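The shop on the corner of Kallio Street has no sign over the door, only a card in the window with the opening hours. The owner has mended clothes and household textiles in Golinstead since she gave up her job at the Wokitz knitwear plant. She asked that her name be left out. "People know where to come," she says. "If they don't, they ask at the bakery."

We spoke on a Saturday after closing, at the cutting table in the back room, while she unpicked the hem of a wool blanket.

She started at Wokitz straight out of school, on the linking machines, where the pieces of a sweater are joined loop by loop. "You had to put every loop on its own point. If you missed one, the seam ran a week after somebody bought it, and it came back with your number on it." She stayed until the plant closed its finishing department and moved the work to Nilley, a drive she was not willing to make twice a day.

The first repairs were for former coworkers. Then a dry cleaner began sending over the jobs it did not want. In her first full year on her own she finished 2,624 pieces, and last year it was 2,835. She knows the figures because she writes every item in a ledger, with the fault, the thread used and the price. "I did it at the plant and I never stopped. My daughter wants to put it on a computer. She can do that when I'm gone."

Most of what comes in is ordinary. There are elbows, cuffs, pockets, zippers, and blankets with a burn or a pulled thread. She charges by the job and gives the price before she takes the item. A simple cuff is done in a few days. Anything knitted takes longer, and in the fall she is usually a month behind.

Ribbed fabric is what she likes least and is asked for most. "It stretches one way and not the other, and people buy it for couches and beds because it feels nice. Then the cat gets at it." The mistake she sees over and over is someone pulling a snag tight and cutting off what is left. She would like them to leave the loop alone, put a safety pin through it if they must, and bring it in. "A loop I can work back in ten minutes. A hole is an evening."

Asked what people could fix at home, she gets up and takes down a box of sewn samples. The first is a plain darn on cotton, done in a thread slightly thinner than the cloth. "Thinner, always. They come in with darns like a piece of rope." She also thinks anybody can replace a button properly, with a shank, and that anybody can shorten a curtain if they hang it for a week first. Zippers she would leave to somebody with a machine.

Washing comes up several times. She believes more bedspreads are ruined in the dryer than by wear – especially the dark ones, which go gray along the ridges. Her own go in cold, inside out, and dry flat on a rack in the hall. She does not use softener. "It coats everything. I can feel it on the needle."

The business has changed less than she expected. Rents on the street went up, and two neighbors left. Thread costs more, and the brand she used for years is no longer made, so she bought the last 90 spools from a wholesaler and keeps them in a cabinet sorted by color. The browns are going fastest. "Everyone has brown now. Brown and that green."

She has trained two people. One works for a theater and still calls when there is something odd, such as beading on net. The other left after a winter. "She was good, but she wanted to talk. I don't mind talking, but then I lose my row." She would take on another trainee if one came, though she does not plan to advertise. Whoever it is would spend the first month on unpicking.

As for her own plans, she wants to keep the shop open for 2 more years and then work from home, with fewer zippers. The industrial machine would stay, as it is too heavy for her stairs. The ledgers would go with her.

By this point the hem was off the blanket. She folded it with the loose edge inward, pinned a numbered ticket to one corner – the same kind they used at the plant – and put it on the shelf for Monday.
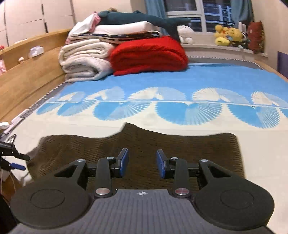

Dark brown ribbed cloth spread over a bed.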